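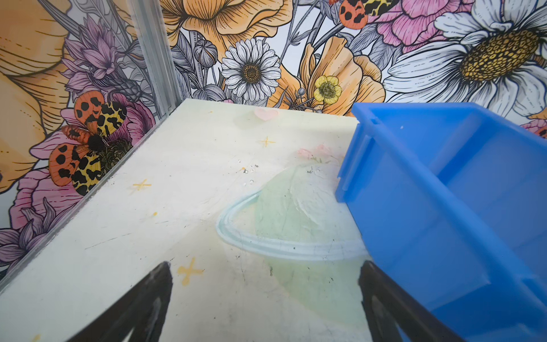 Visit report: the Rollen arm at Bratberg workshop

Bratberg is a shared workshop behind a tile warehouse on Riquelme Road. Members rent bench space by the month and have the use of a mill, a laser cutter and two printers. The build I went to see is called Rollen, a tabletop arm with a two-finger gripper and a camera at the wrist. It was started in a member's garage and moved to Bratberg in December, when the garage got too cold for the printer.

The workshop opens its doors to visitors on Monday evenings. I arrived at 6:30 and stayed until they locked up.

The cell

The arm works on a light-coloured tabletop with walls covered in floral wallpaper. Aluminium extrusion does the structural work and there is a clear panel on one side. The top has pastel artwork on it, including a ringed planet, stars and flowers. I asked whether the pattern interfered with the vision. The builders chose it on purpose. An earlier version of the software had been set up against plain grey card and failed as soon as the card was taken away, so they went to the busiest print they could buy by the roll. The planet has turned out to be handy as a reference point when someone has to describe over the phone where a part was left.

Surface finish is not a priority. The top is scuffed and scratched and carries a fair amount of black grit. Wiping it down is on the job list, below cable management.

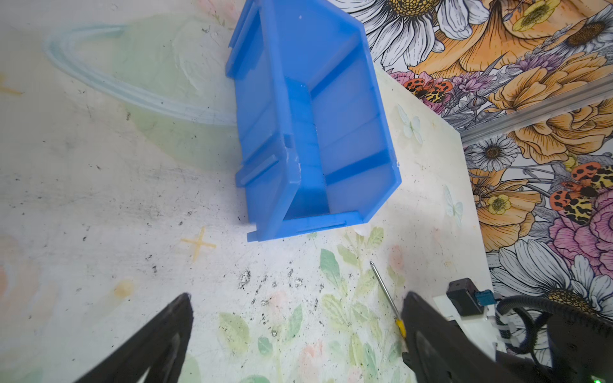

Words and photos: Nukside Notes, workshop visits
Filed Monday, 10:40 pm

Fingers

The fingers are black, tapered and cut out in the middle to save weight. The current pair is the third revision. The first was solid and slow to print. The second flexed sideways under load, and the tips no longer met squarely after a week of use. Revision three weighs 62 grams for the pair against 76 for the solid version, and the builders say the stiffness is close enough to the original that they have stopped measuring it.

Opening width is set in software. The limit was wrong for most of January because the calibration routine assumed the old fingers. The fix was one line in a configuration file, plus a label on the shelf so that nobody refits the old ones by mistake.

Objects

The test set is ordinary household and shop stuff. A blue plastic bin is the largest item, and it can be approached upright or on its side. On its side it is much harder, as the walls are ribbed and slotted and the gripper has several edges to choose from, most of them bad. A screwdriver with a yellow handle and a long thin shaft covers the long, narrow case. The shaft is the weak point. It reflects the overhead lights, and depending on the angle the depth estimate drops out along part of its length. Gripping by the handle avoids the problem, provided the handle isn't hidden behind a finger in the wrist view.

Soft objects are newer. The fabric butterflies went in a month ago to see how the gripper copes with something thin that lies nearly flat. The approach height has to be right to within 3 millimetres. Too high and the fingers close on air; too low and the tips press into the table and the motor current trips.

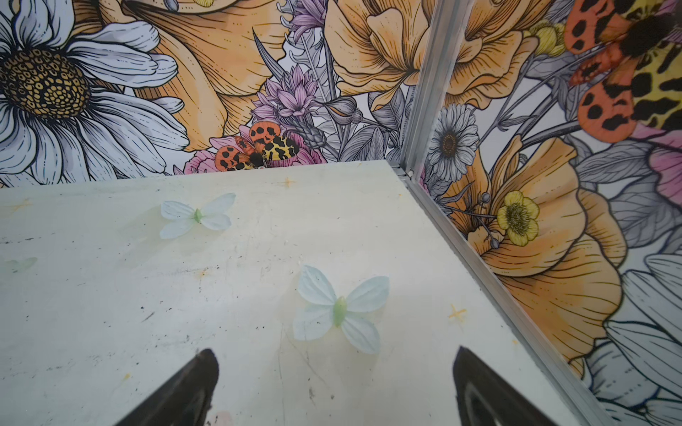

Fabric butterflies on the tabletop, gripper open.

Pale wings on a pale surface are also a contrast problem. The green body is the most dependable feature to aim for, and the present method looks for that first and works outwards.

Control and logging

Everything runs from a used desktop computer under the bench. Each attempt is saved with the wrist video and the joint positions. The disk holds up to 500 attempts before the oldest have to be moved off, a manual job at present. File names were changed partway through the project and the two sets have not been merged. I was shown the spreadsheet that maps one to the other. It has gaps.

Still open

- Strain relief on the wrist cable.
- A better way of resetting the table between attempts. Currently a person reaches in and rearranges things by hand.
- Diffusers for the overhead lights, already bought.
- A written start-up procedure. The existing one is a photo of a whiteboard.

Parking is at the rear, past the tile warehouse loading dock. Closed shoes are required in the machine area, and safety glasses hang on hooks inside the door.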